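Ferkum open day: README for the demo recordings

Posted by Corina Leitner, October
Filed under: Robotics, Events, Open data
3 comments · 5 shares

Quick notes so the folder makes sense to whoever opens it next. Will tidy later.

What it is: recordings from the open day, food sorting with hand-held two-finger grippers. Visitors and our own people, mixed. 96 recordings kept. Anything under 3 seconds thrown out, mostly someone pressing start twice.

Folders

- `visitors/` first go, no coaching beyond "squeeze, lift, put down"
- `crew/` Gebremedhin and Amanuel, same tasks
- `talk/` Konrad's slides and the handout. Old handout, has the wrong room on it
- `misc/` not sorted. Sorry

Tasks

Pick up an item, move it to a plate or tray, let go. Fruit and veg only. Visitors could choose what to go for, so the set is lopsided. Round things got picked far more than leaves. If you need balance, sample it yourself.

Labels are one line of free text per recording, typed by Berhanu during the afternoon and checked by me once. Spelling varies (radish / raddish / small red). We did not normalise. "Fail" means dropped or given up on, "ok" means it ended up where the person said it would. A few are marked "ok?" and I'd leave those out of any scoring.

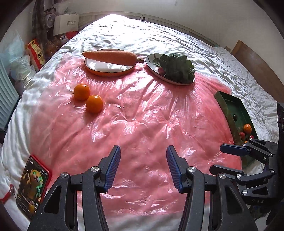
Two-handed recordings have a left and a right stream, and the right one starts late in some of the morning files. Offset is in `sync.csv`. Don't trust file creation times, the Skurnutora laptop clock was an hour out until lunch and we only noticed when Amanuel tried to match them up.

Known problems

- Shiny surfaces. Plastic sheeting throws highlights and the tracking wanders. Worst near windows
- Leafy veg: labels say "greens" for everything, no attempt at species
- Five files in `visitors/` have no label at all. Listed at the bottom of `sync.csv`
- Audio stripped from everything, people were chatting over it
- Some personal bits and bobs in view in places. Check before you publish stills

Numbers

About 70 of the recordings are from visitors, the rest crew. No split into train and test, make your own. Please split by person and not by file, otherwise the crew ones will flater you.

Using it

Fine for teaching and for poking at. Wouldn't train anything serious on it alone. The Flornmont lot had asked for a copy, that's been sent. Abdella still waiting on the `talk/` folder.

Fixes to me or Konrad. If you rename files please update `sync.csv` as well, last time we lost teh whole morning to it.

To do: sort `misc/`, fill in the missing labels, new handout.

Comments (3) · Share · Print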